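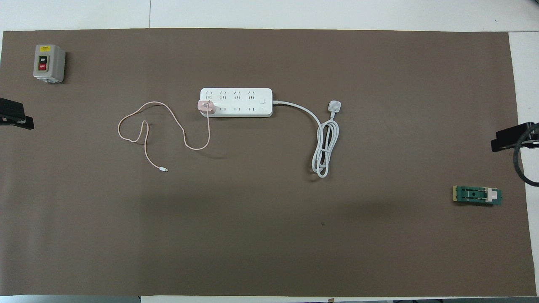

Evening Maintenance Technician, Plikville Plant

Grasex is seeking a maintenance technician for the evening shift at its packaging plant in Plikville. The position reports to Nermin Güler, Maintenance Manager.

Duties
Inspect and service conveyors, sealers and pumps
Replace worn switches, belts and bearings
Record all work in the shift log

Requirements
Two years of experience in plant maintenance
Ability to read basic wiring diagrams
Availability for on-call duty — five weekends a year

The position is full time. A shift allowance of $800 per month is paid in addition to base salary, and new employees receive 16 days of paid leave in the first year.

Applications should include a resume and two references and must reach the Personnel Office by September 24, 2021.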